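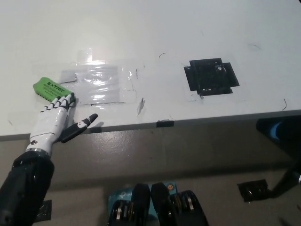 Okay, week 10, and we're on adhesives and residue, my favorite part of the whole surface care course (I know, I know, I say that about every unit). Before you touch any cleaner I want you to get used to really looking at a tabletop, low down and from the side if you can. A white top is great for practice because it shows everything. Clear tape is the sneaky one – you can walk right by a big patch of it until the light hits the wrinkles and throws a glare back at you, and then you start spotting the overlapping strips and the little torn scrap standing up on its own nearby. The dark hair-like strands are easier. Don't wipe them yet!

Start with your fingernail or a plastic scraper. Lift one corner and pull the tape back over itself, low and slow, almost flat to the table. If you yank it straight up it tears, and then you've got ten small problems where you had one big one. When strips overlap, take the top one first.

Whatever stays behind is gum, and for a lot of gum a plain eraser does the job. Short strokes, all in one direction, and brush the crumbs off as you go. I like a rectangular block, something like the green one, because you can work with the long edge or tip it up on a corner. Try it on a hidden spot first, please – some erasers are gritty and will dull a glossy finish.

If the eraser just smears things around, stop and warm the spot with a damp cloth for a minute. Solvent comes last, and we'll get to that in the Plutero room with the windows open.

For next time, read page 67 of the Garg reader (the chart on finishes, skip the history bit) and write me around 263 words on a surface you cleaned at home. Tell me what you tried first and what you'd do differently. Messy results are fine, I learn more from those anyway.

Filed under: Course Handouts, Surface Care, Tape and Glue

Related handouts
Choosing a Scraper
Ink on Laminate
Pranden Cloths and How to Wash Them
Setting Up Your Disis Kit
Solvents: Read Before Class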